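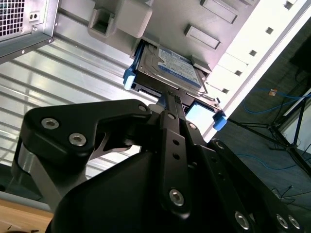
*Gripper and hard drive, silver-gray tower case.*

# Plukiser EEG Headband

Plukiser is a soft headband that picks up the small electrical signals your brain makes and sends them to a computer as plain numbers you can plot, save, and play with. There's no surgery (obviously!), no gel, and no cap that needs a helper to fit. You put it on, wait for the contact lights to go green, and start recording.

It's made by Kastodska, and it is the third headband we've built. The first was heavy, the second pinched behind the ears, and this one we wear at our desks for whole afternoons because we like looking at the traces while we work. Close your eyes and the alpha waves come rolling in across the back channels. It's still fun every time.

## What it measures

There are 4 EEG channels, two over the forehead and two toward the back of the head, plus a reference clip for the earlobe. A motion sensor sits in the battery pod so you can tell a head turn from a real change in the signal, and a small light sensor on the same pod makes it easy to line up your recording with something flashing on a screen.

You can see a lot with that setup:

- alpha rhythm with eyes open and closed
- blinks, jaw clenches, and eyebrow raises (huge, and great for a first project)
- slow changes as you get drowsy
- the response to a flickering light, if you're patient and average enough trials

It won't read your thoughts, spell words from your imagination, or tell you whether you're in a good mood. Electrodes outside the skull hear a blurry sum of a great many cells, with hair and skin and bone in the way. Please be wary of any headband page that tells you otherwise. We think the real signal is interesting enough.

## Fit and comfort

The band weighs less than most over-ear headphones and comes in one size, with a slider at the back. Small heads should pull the slider in before putting the band on, since it's hard to reach afterward. Thick or curly hair is fine, but use the comb-style back sensors in the side pocket of the bag. Their blunt teeth part the hair and sit on the scalp. Wiggle them a little side to side as you tighten and you'll see the contact lights change from amber to green.

If a sensor stays amber, a drop of plain water on the pad usually fixes it. Lotion and hairspray don't mix well with the pads. Neither does sunscreen, as we found out on a very nice day last June.

Glasses are no problem. Put them on after the band, with the arms underneath the side straps.

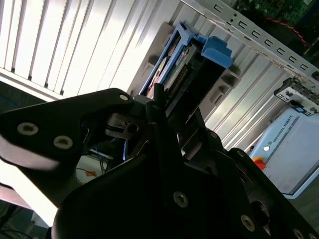

The pads are silver-coated and they do wear out. With daily use you'll want a fresh set after a few months, and the first spare set is in the box. You'll know it's time when the trace gets fuzzy on one side and cleaning the pad doesn't help. They snap on and off with a fingernail.

## Battery and wireless

A full charge runs for 17 hours of continuous recording, so it covers a night of sleep and then some. Charging is over USB-C. For safety the band stops recording whenever the cable is plugged in, and you can't turn this off. We do get asked, and the answer is staying the same.

The radio link reaches across a big room. Walls knock it down quickly, and so does sitting on the pod. If the link drops, the band keeps writing to its own memory and fills in the gap when it's back in range. You'll see a gray stripe on the plot that slowly turns into data. We're really happy with how this came out; on the older band, a dropped link meant a hole in your file for good.

## Famirar, the software

Every Plukiser works with Famirar, our free recording program. It runs on Windows, Mac, and Linux, it doesn't need an account, and it never sends your recordings anywhere. Files are saved as CSV or EDF in whatever folder you choose, and they open in pretty much any analysis tool.

The live view is the part people spend the most time with. You can stretch the time axis, turn the mains hum filter on and off to see what it does, and drop a marker by hitting the space bar. There's a frequency view too, which is where the alpha bump shows up so clearly that first-timers tend to open and close their eyes over and over just to watch it.

Famirar comes with 29 short activities, written for people who haven't done this before. Some take a couple of minutes. The sleep ones take all night. A few of our favorites are the blink counter, the eyebrow-controlled paddle game, and the one where you record yourself doing mental arithmetic and then look at how much of the "brain activity" was your jaw.

If you write code, the same stream is available locally through a simple socket, and the Python package has examples for plotting, filtering, and averaging. The format is documented down to the byte.

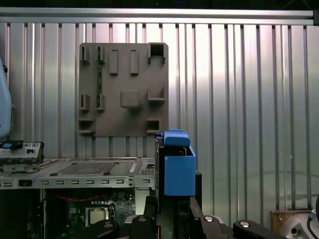 Long recordings get large when you save the raw stream along with the filtered one. For overnight work, pick raw only. You can always filter later, and it's easier to try different settings when the original is untouched.

## The Bárány add-on

Bárány is a clip-on module for eye movement and balance projects. It adds 2 side electrodes that rest at the temples and a faster motion sensor, so you can watch your eyes drift and snap back as you turn in an office chair. It draws power from the band and shows up in Famirar as extra channels. Older bands will need the October firmware or newer before it's recognized.

Please spin gently, and have someone stand nearby.

## In the box

- Plukiser headband with battery pod
- flat sensors and comb-style sensors
- spare pad set
- ear clip
- USB-C cable
- padded bag
- printed quick start card

The Bárány module is sold separately.

## Good to know

Plukiser is for learning, hobby projects, and teaching. It isn't a medical device and can't be used to diagnose anything. If you have a pacemaker or another implanted device, or you've ever had a seizure, talk to your doctor first, and skip the flickering light activities.

Wipe the band with a damp cloth. The fabric cover comes off and can be hand washed in cool water. Keep the pod dry.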